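Dagmar Bednárik has been laying out work surfaces for small-object handling for long enough to have opinions about matte paint. At Tinduvgate she looks after the tabletop stations, which means the boards, the lighting and the box of things that get put on the boards. I talked with her in December, mostly about the surface and the cup.

Her starting point is that a black board is a compromise. It hides the table and gives a pale object a clean outline, and it can be wiped down between sessions. It also shows every scratch.

"People order black and expect it to stay black," she said. "It stays black for a week. After that it's black with a history."

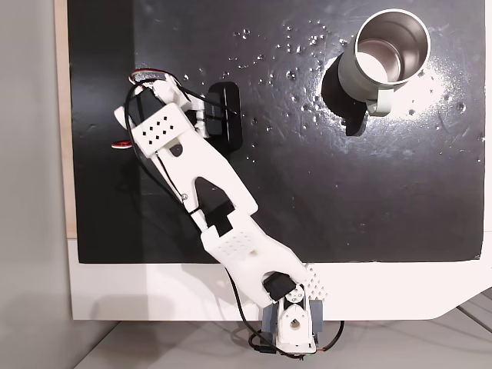

Wear is the first item on her list when she inspects a station. She wants to know where it sits and which way the marks run. Faint swirls and fine scratches, of the kind that catch the light on a glossy board, are left alone as long as the lower edge is still straight and the board lies flat. A gouge deep enough to stop a rolling object means a new board. Polishing is ruled out, as it makes the gloss uneven and the uneven patch is harder to work over than the scratch was.

Cleaning follows a short routine. A dry microfiber cloth goes over the board first, then a barely damp one, then a dry one again. She does not allow glass cleaner. Tullirix, the supplier she used before, recommended a spray that left a film, and 20 boards had to be stripped by hand.

The second subject was the objects. The box at Tinduvgate holds 137 of them, each logged by height, widest diameter, weight and surface finish. Bednárik sorts them by what they do when left alone. A cup stays put. A short cylinder on its side can roll, and if the board is out of level it will.

"You level the table for the cylinder," she said. "The cup doesn't care. If you check the level with the cup you have checked nothing."

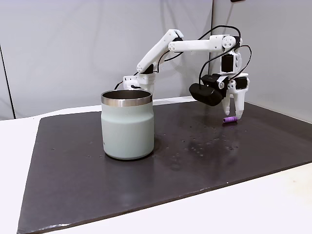

Norbert Pešek disagrees on one point, and told me by phone that leveling is overrated when the small pieces have ridges, a ridged side being enough to hold them on anything short of a real slope. His preference is to put the hours into the lights.

Bednárik accepts the part about ridges. She still levels, with a plain bubble level laid along the long side of the board and then across it, and she repeats the check whenever the table has been moved. The adjustment takes her less time than the argument does.

On spacing she is stricter. The tall object and the small one are never set so close that a hand coming down for one brushes the other. She also avoids putting the small one directly behind the cup as seen from the front, where it disappears. Left and right of center is her default, with the cup on the left. She gave no reason for the side and said it was a habit from Jurčo, where the shelving had been on that wall.

"Write down where things start," she said. "Not where you meant to put them. Where they are."
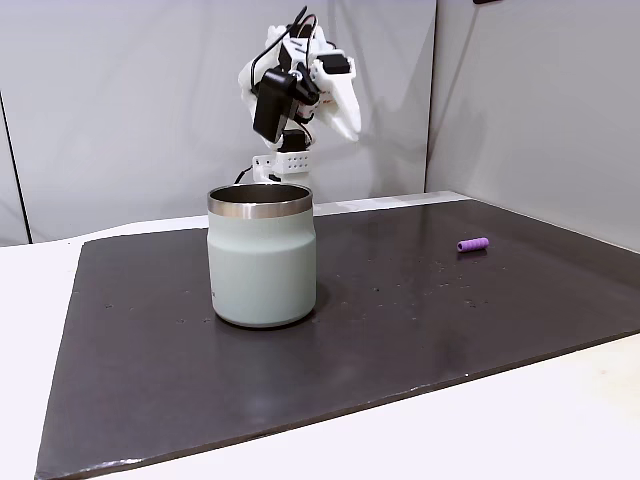
Romana Bartoš would go further and mark the starting positions with a soft pencil, which she says wipes off a dark board with a dry cloth and saves an entry in the log. Bednárik has tried it. On a scuffed surface the graphite settles into the scratches, and she was still finding rings from old cups months later.

We finished with light. A cup with a metal rim and a metal interior will throw glare somewhere, and the practical question is where. With a single strong source the cup gives a hard shadow on one side and a bright patch on the other, and both shift when the cup is turned. Two weaker sources on opposite sides soften the shadow but put two highlights on the rim.

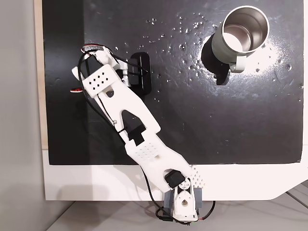
Her own rule is to set the light last, after the board is clean and level and the objects are out, and then to leave it. Moving a lamp to fix one reflection tends to produce another. If the glare covers a spot she needs, she turns the cup a few degrees and enters the new angle in the log.

Boards from Zandex are on order for the spring. They have a matte finish and cost 239 each, against 226 for the glossy ones. Bednárik asked for a single sample first. She plans to leave it on the busiest table for a month and look at it under a low lamp before she signs for the remainder.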